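Speaker notes — Learning to grasp from fast wrist video
Ultov project, internal workshop, Wednesday, August 26, 2020

Slide 1. Title
Say good morning, wait until the sound is OK. I speak for fifteen minutes, please keep long questions for the end. Mention that the work was done together with Jellholm and that the code name of the method is Kombo.

Slide 2. The problem
When the arm moves fast, the wrist camera gives blurred pictures. Most groups throw these pictures away before training. We did the same for a long time. Then the policy only learns from the slow parts of the motion, and at test time it becomes unsure exactly when the arm is travelling.
Speak slowly here, it is the main point of the talk.

Slide 3. The data
We recorded 3058 episodes by teleoperation. After removing the ones with broken logs, 2777 stayed. Of these, 784 were kept apart for testing and never used for tuning. Say this clearly, last time somebody asked twice.
The objects are normal household things on a white table.

Slide 4. The method
Kombo gives every picture a blur score, computed from the joint speed and the exposure time. The score goes into the network as one more input. We do not sharpen the picture. We tried sharpening first, and it invented edges which were not there, so the gripper closed too early.
Point to the small box on the left of the diagram. The colour is the same as in the paper.

Slide 5. What the network receives
Leave this slide up for a few seconds before speaking. The streaks all run in one direction, from upper left to lower right. The dark object on the table still has a direction and a shadow, and the fingertip at the bottom is still readable as a dark wedge. For a rough correction of the path this can be enough.
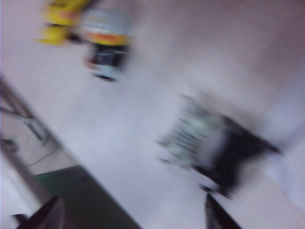 How does the policy know when it should stop trusting the picture?
It compares the blur score with the position error it has learned to expect at that score, and when the expected error is bigger than the finger opening, it follows the joint sensors until the arm slows down.

Slide 6. Results
On the test episodes the arm with Kombo makes fewer stops before the grasp. The gain is clear for flat objects and small for bottles. Do not hide the second part.

Slide 7. Limits
One camera type, one room, one kind of light. Clokus, our labelling tool, does not yet store the exposure time, so we add it by hand — please do not promise a date for this.

Slide 8. Thank you
Leave the contact address on the screen.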